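Hi Evelien,

Quick March update on the Sketden room! The tables and chairs are in (wicker ones included, I'm so happy with those), and we've spent $2,000 of the furnishing money so far.

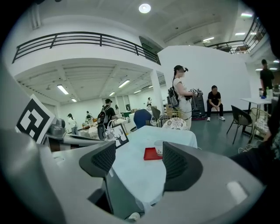 *Blue tablecloth, red tray and the deer drawing, with the wicker chairs farther back.*

Still to do: 3 more cushions and a decent lamp. Luuk is chasing Porkon for a price, and I'll send you the receipts as soon as he has it.

Thabiso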